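Moving the carrot task to the new planner

I spent most of August pulling the old waypoint script out of my simulation setup and replacing it with Ultero, the small motion planner Szabolcs Takács and I have been writing. The test task is the usual one, carrot onto plate. The old script passed it often enough that I had stopped looking at how.

What it did was servo to a pregrasp pose from the wrist camera, close, lift, and replay a fixed arc. The plate pose was read once at reset. If the plate spawned near the far edge of the table, the arc ended short.

The planner now takes two camera streams. The wrist view handles everything within a few centimeters of the fingers, and its mask is cropped above the gripper body so the segmenter doesn't waste effort on the dark strip.
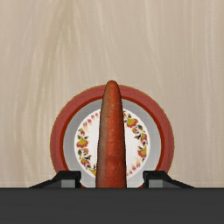
Wrist view, carrot between the fingers and plate behind it.

The plate gave me more trouble than the carrot. My first detector fit an ellipse to the strongest edge, and with a floral border inside a gray band inside a red rim, it had several to choose from. It switched between the white center and the rim from one step to the next, and the estimated radius jumped with it. I now fit the outermost closed contour only and hold the radius constant after reset. Pavithra Iyer suggested the second part and it removed most of the jitter.

The fixed view supplies the plate pose, which is refreshed every 4 control steps. Planning runs on its own thread with a budget of 200 ms. If it overruns, the controller keeps the last valid trajectory and logs a warning. 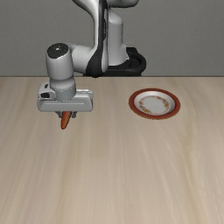 Fixed view, gripper over the carrot with the plate empty.

I ran 1,000 seeded episodes overnight with both versions. The short-arc failures are gone. What remains is mostly bad grasps near the narrow end, where the fingers close on too little and the carrot rotates out during the lift. I tried raising the friction coefficient, which hid the problem, so I put it back.

Next is a grasp score that penalizes distance from the centroid. The contact logging also needs a rewrite, as it drops the first sample after every reset.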